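4.2 Early goals and home advantage

The first question we put to the match records was whether a goal in the opening stretch of a game changes how the two teams play for the rest of it. We used the records kept by Gridier, a private supplier of event logs for semi-professional leagues. Each log lists shots, fouls, substitutions and restarts, with the minute of play attached. Logs with missing restarts were dropped before we began, and matches that were abandoned or replayed were left out as well.

That left 100 matches. We call a goal early if it was scored before minute 19, and we call a match settled if the team that scored first was still ahead at the final whistle. Own goals are credited to the side that gained from them. Penalties are treated as ordinary goals in this section and are looked at separately in section 4.4.
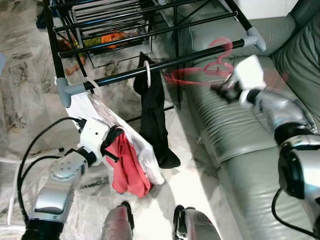 Does an early goal help the home team more than the away team?
In these matches the home team kept its lead more often than the away team did, but most of that gap goes away once league position is taken into account.

The effect of league position was larger than we expected. Home teams that scored early were often the stronger side to begin with, and they would have been likely to win whatever the timing of the first goal. When we compared only teams that were close together in the table, home and away sides held on to an early lead at similar rates. We do not read this as proof that home advantage is absent. The group of closely matched teams is small, and a handful of different results would move the figures.

What did differ was the way the leading team behaved. Away sides that went ahead early took fewer shots over the rest of the first half and made their first substitution later. Home sides showed less of this. Their shot counts dipped after the goal and then came back to the usual level before the break. Coaches who answered our questionnaire gave two accounts of this. Some said they told the players to sit deeper. Others said they gave no such instruction and that the players dropped back without being asked.

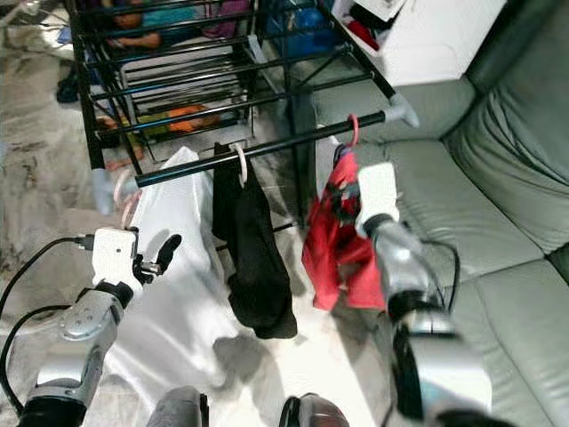
Figure 4. Clothes drying rack with garments on the front rail.

The fouls data are harder to read. Gridier logs a foul when the referee stops play, so advantage calls are not counted, and the coders do not always agree on which player was penalized. We had a second coder go through a subset of the logs using the Kingi scheme, which splits fouls by area of the field. Agreement was good for fouls in the final third and poor for fouls near the halfway line. For that reason we report only the total per team and leave the split by area to later work.

Totals rose for the trailing team after an early goal and stayed higher until halftime. In the second half there was no clear difference between leading and trailing teams. Yellow cards followed the same pattern, but red cards were too rare to say anything about.

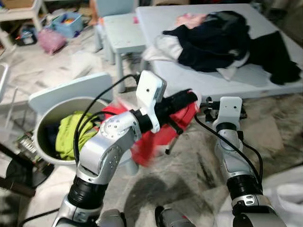
Match Analysis Group, Department of Sport Science

4.3 Late substitutions

We next looked at changes made by the trailing team. Our starting point was the note by Ho-yin Lau, who argued that a coach who waits too long loses most of the value of a fresh attacker. Lau worked from a single league and took the score at halftime as given. We follow the same approach but restart the clock whenever the score changes.

Only 11 of the matches had a trailing team that used all its substitutes before the last quarter of play. These teams took more shots afterward, though few of the shots were on target. Teams that made their changes one at a time had a steadier shot count and conceded less often on the break. The August fixtures were the exception. In those matches changes came earlier on both sides, and several coaches said they were sharing out minutes at the start of the season with little regard to the score.

We also ran the comparison with the ratings from Arkico in place of league position. The ratings move faster than the table and react more strongly to a heavy defeat. The direction of the results was the same, and the size was a little smaller. Full tables for both versions are in Appendix B, along with the list of matches and the questionnaire given to the coaches.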